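How messy should the table be when collecting pick-and-place examples?
Posted by quiltedmoth, 2025-08-15

I've been gathering demonstrations with a hand-held gripper so I can train a small policy to sort socks and rags into a bowl. I've got 294 clips so far, all at the same table at home, and I keep going back and forth on how much stuff to leave out. My first batch had almost nothing on the table and the policy fell apart the minute I set down a coffee mug. So now I leave the clutter and just pick through it — bundled fabric, striped cloths, whatever's there.

Cloth squeezed between the pads, both times:

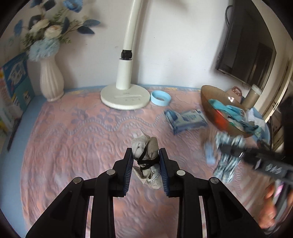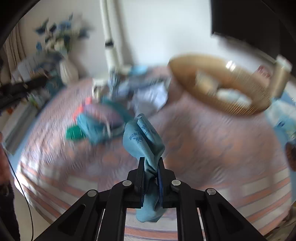
Flukell thinks I'm going at this backwards, and that a learner needs up to 100 clean grasps of each item before it sees any clutter at all. I'm not sold on that, but I'm also nervous about recording another month of clips and tossing them. Has anyone tried it both ways? Also, do you throw out takes where the background smears because you moved too fast? I've been keeping mine.

Afridi
I tried both! Clean first didn't buy me anything I could measure. I ended up with 1,391 clips, mostly cluttered, and what helped a lot more was changing where things sat between takes. I got lazy last November and left everything in the same spot for a whole evening, and the policy learned the spot (ugh). Keep the clutter, but shuffle it. On blur, I keep a take if the fingers and the thing they're holding stay readable. If the grasp itself is mush, it goes.

Womby
just record more

Nulov
Mostly agree with Afridi, with one addition — hold back three layouts you never train on. Different cloth, different bowl, things moved around. I didn't do this at first and my numbers looked great until I took the arm to the kitchen. And write down which items are in each clip while you still remember. Going back to label folded fabric from video is miserable, it all looks like the same lump after a while.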